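Section 4. House rules for arms that work in kitchens

Okay, by now you've bolted the arm down (Section 2) and you've done the joint check (Section 3). I know you want to see it pick something up. Please read this section first. It's the one I get the most email about, and it's the one I rewrote from scratch after the Nirholm workshop, where I watched three teams skip it and then spend the afternoon sorting out why their runs didn't match.

These are the rules we use on the Flokden kitchen setup, both in the simulator and on the real counter. Most of them came from Benedikt Hauser, who ran the first kitchen at Wundia and has stronger feelings about speed limits than anyone I've met. I've kept his numbers and loosened his wording.

A word on standards before we start. What follows is our house practice. It doesn't replace whatever safety standard applies where you are, and it doesn't replace the risk assessment for your own arm, gripper and room. If your assessment is stricter than mine, go with yours.

4.1 Before you power up

1. Clear the counter of anything that isn't in the task sheet. Mugs, phones, the screwdriver from Section 2, all of it.

2. Lock any doors and drawers the task doesn't use. In the simulator, set them to fixed. We once had a drawer creep open a tiny bit on every reset, and it took me two days to figure out why the arm kept stopping short.

3. Turn off the stove at the breaker. I don't care if the task has nothing to do with the stove. If the arm can reach a knob, it can turn a knob.

4. Put the stop button where your hand already is. If you have to look for it, move it.

5. Press the stop button once with the arm holding still, and check that the status line changes to HELD. Then release it and reset.

CAUTION: Step 5 is done every session, even if you did it an hour ago and only went out for a sandwich.

4.2 Speed and reach

1. Open the Limits page and set the hand speed to 250 millimeters per second. That's the cap for setup and teaching, and also for any run where a person is in the room.

2. Set the keep-out height to 56 millimeters above the counter. The hand is allowed below that line only inside a pick zone or a place zone.

3. Draw your zones. Keep them small. A zone that covers half the counter is the same as having no zone at all, and I say this as someone who drew one just like that for Widmer's first demo (they were nice about it).

4. Save the page under a new name. Don't save over the default — you'll want it back.

Note: The simulator will happily let you type in a speed the real arm can't reach. Don't use that to make your results look better. We run the same limits in both places, and when I get a log where they differ I send it back.

4.3 Food and dishes

People laugh at this part until they've cleaned peach out of a gripper.

1. Give each item its own entry in the task sheet, with a grip force and a width. "Fruit" isn't an entry. A firm apple and a ripe peach need different settings, and so does anything long and thin.

2. For round items, come down from straight above and stop before contact. Check the line-up, then close.

3. For long, thin items, turn the hand so the fingers close across the short side. If the item is leaning on the wall of a bowl, start from the middle of it and stay away from the rim.

4. Never push a plate to get at what's on it. If the arm can't reach the item without moving the plate, the run counts as a fail. Log it and go on.

5. On a real counter, anything the gripper has touched is no longer food. It goes in the bin at the end of the session. Yes, even the good strawberries.

4.4 Your first supervised run

Load your saved limits, set the mode to Step, and keep your finger near the stop button. The arm will now wait for you before every move, and it's slow going. I usually put the radio on.

1. Press Next and let the arm travel until the hand is over the plate.

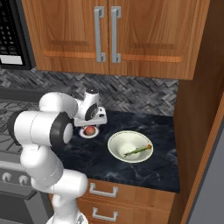 2. Don't press Next again yet. Look at the elbow before you look at the hand. Everybody watches the gripper, me included, and it's the elbow that swings out wide and finds the cabinet.

3. Check that nothing on the arm is closer to a door or a handle than your assessment allows. If it is, press Back and raise the elbow setting one notch.

4. Press Next to lower the hand. If it drifts sideways at all on the way down, stop and redo the joint check from Section 3.

5. Repeat the whole run until you get 6 clean ones in a row. A clean run means no stops, no bumps and no edits to the limits. If you change a number, the count goes back to zero.

CAUTION: Don't reach in to straighten something between moves. Step mode is a pause, and the motors are still on. Press stop, wait for HELD, then reach in.

4.5 What to write down

Keep the log short or you won't keep it. We use one line per run, with four things on it: the name of the limits file, the task, the result, and who had the stop button. If you hit stop, add a few words on what you saw. "Felt wrong" is a perfectly good entry, by the way, and I've traced two loose wrist bolts from exactly that.

Once you've got your clean runs, go to Section 5 to switch from Step to Continuous. Leave the limits as they are for now.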